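Pollevley Home Forum > Organizing and Decluttering > One bin or many for small stuff?

Started by dulce_c
15 Jan 2021, 3105 views

dulce_c
We moved into a smaller apartment in Starthorpe before the holidays and I am still living out of bins. Clothes, books and kitchen are done. What's left is the small stuff that doesn't belong to any room. Hair things, kids' cups, bath toys, spare keys, batteries, tape, the little toys that come home from birthday parties.

Right now it is all in open gray bins on a shelf in the hall. My husband says one bin for everything is fine and you dig when you need something. I want it split up. We have two kids, four and seven, and they have to be able to put things back without asking me.

What do people do? I don't have a lot of money for this and I don't have a closet to spare.

Baldur_B
One bin. I've tried it the other way. We had a drawer unit with a label on every drawer and in six months every drawer had a bit of everything in it. With one bin you always know where the thing is.

oona.p
You know which bin it's in. You don't know where it is. I had one big bin by the front door for years and I bought nail clippers four times.

Split it by who uses it, is my advice. One bin per person and one for the house. A four year old knows what's hers. She doesn't know what "miscellaneous" means.

dulce_c
By person is interesting. What happens to things everybody uses? The hairbrush is the big one here. All three of us with long hair use the same two brushes and they are never where I look.

oona.p
Hairbrushes don't go in a bin at all. Put a hook or a cup in the bathroom. They shed hair onto everything else.

Baldur_B
Hairbrush in a bin is fine if you clean it.

hemi_waaka
It isn't just hair. Bristles pick up crumbs, glitter, lint from the bottom of the bin. I used to run a daycare room and we kept anything for hair in zip bags with a name on each. Cups were separate again because they go in mouths. I wouldn't store a cup with a brush even at home.

For the rest, shallow beats deep. If the kid can see the bottom she will put things back. If she can't, she dumps the whole thing on the floor to find one toy and then you have the whole thing on the floor.

Aleksi H
Agree on shallow. How deep are the ones you have, dulce? And are they all the same size? That matters more than how many.

dulce_c
All the same size. Rectangular, no lids, deep enough that my forearm goes in. I got them at Meijer when they had them stacked by the entrance in August. I don't want to replace them.

Aleksi H
Then don't fill them. People see a big bin and think it has to be full. Put a small number of things in each one, one layer, nothing on top of anything else. Keep the second bin right behind the first so you can move things back when you're sorting. Front one is what you use this week, back one is what you can live without.

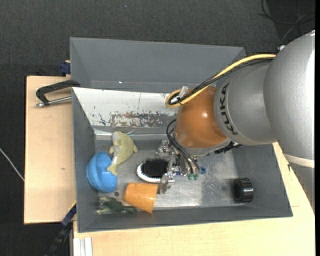
Gray bins one behind the other, brush and orange cup in the front one.

That's how little I mean. You can look down and find the brush right away.

hemi_waaka
Good amount of stuff for a bin, but that is the brush and cup problem I was talking about. Bristles up, cup right below it.

Aleksi H
Fair. I was talking about the amount. Move the cup to the kitchen.

Baldur_B
So now she needs more bins because each one is mostly air. In a small apartment. I don't see how this helps her.

Aleksi H
She needs less stuff out. The extra goes in a box under the bed. If nobody opens the box by summer it can go.

oona.p
I'm with Aleksi on this one. My sister did a count of her hall bin before she moved and got to 100 things. She put back what she could name without looking and gave away most of the rest. It took one evening.

If you want dividers and don't want to spend, cut down cereal boxes and tape them together. They last a few months. I wouldn't buy the Skunon inserts. I had a set and they slide around unless they fit your bin exactly.

Baldur_B
I have the Skunon inserts and they stay put. Depends on the bin.

dulce_c
Okay, I tried some of this over the weekend so here is where I am.

Cups went to the kitchen, low shelf, where the kids can reach. Brushes are in a mug on the bathroom windowsill. I set up one bin for each kid and one for the house, and I only put one layer in the kids' bins. My husband got his own bin too since he was so attached to the idea, and he can dig in it all he wants.

The seven year old is putting things back. The four year old put a shoe in hers. I'm calling that okay.

Still stuck on batteries and tape and keys. The house bin is already two layers.

hemi_waaka
Batteries shouldn't be in an open bin a four year old can reach, the button ones most of all. Put them up high in something with a lid. Do that one today if you can.

dulce_c
Good point, moving them now. They were in the hall bin this whole time.

oona.p
Keys on a hook by the door. Tape in a kitchen drawer, because that's where you open packages. Then your house bin is back to one layer.

Baldur_B
I'll say it again, a lid would fix most of this. But glad it's working.

Aleksi H
With a lid the kids won't put anything back. They'll set it on top of the lid.

Baldur_B
Mine did that, yes.

dulce_c
Hooks are up. I'll post again when I've gone through the box under the bed.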